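The arm that fell for its own reflection

I've been writing about kitchen robots for nine years, and until this spring the most alarming thing I'd seen one do was drop a saucepan lid. Then I spent a week with the team behind Mesance, and I watched one try to shake hands with a cupboard. Well, a simulated one, on a screen, but I still grabbed the edge of the desk!

Mesance is a helper arm meant for small flats, the sort of kit that puts your plates away while you're in the shower. It learns almost everything in a rendered kitchen called Drarkine before it gets anywhere near a real worktop. The people who build it work above a bike shop in Zurnau (lovely smell of rubber on the stairs), and in March they had a fault that kept them up at night.

What happened was this. The real arm, on a perfectly ordinary test, drove its gripper straight into the door of a wall oven. It didn't slow down or stop to check. The glass held, thank goodness, but one finger bent and the motor carried on pushing for five seconds until somebody hit the red button. Five seconds doesn't sound like much, I know. Try counting it out while a machine leans on a pane of glass next to your elbow.

"I had my hand on that worktop a minute before," Laiba Mughal told me. She's the engineer who looks after safety on the project, and she still winces when she tells the story. She shut the real arm down the same afternoon and sent everyone back to Drarkine to make the crash happen again on purpose.
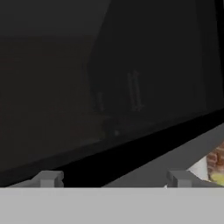

They ran the same reach 200 times, changing the lights a little on each go, and the trouble began to show itself. Dark, shiny surfaces were fooling the arm's sense of distance. It was treating faint reflections as real things sitting deep inside an open space, so as far as its planning went there was plenty of room to move forward. If you've ever walked into a patio door with a tray of drinks (guilty) you'll have every sympathy.

Mughal was less bothered by the mistake than by what came after it, and I think she's right. Any camera can be fooled. But the arm was supposed to feel the bump and back off, and the limit on how hard it could push had been raised weeks earlier so it could open a stiff fridge. It had never been put back. There was a note about it, too, in a file called Gilani that only two of the team ever opened!

So now there are two fixes. The limit goes back down by itself after every task, and the simulated kitchen is full of nasty glossy doors at every angle they could think of. On my last day the arm went through the new tests and stopped short of the glass in all but 4 of them. In those it touched, felt the touch and pulled away.

Mughal wants those sorted as well before the real arm is switched back on. She's had a new finger made for it, and the bent one lives on her windowsill next to a cactus.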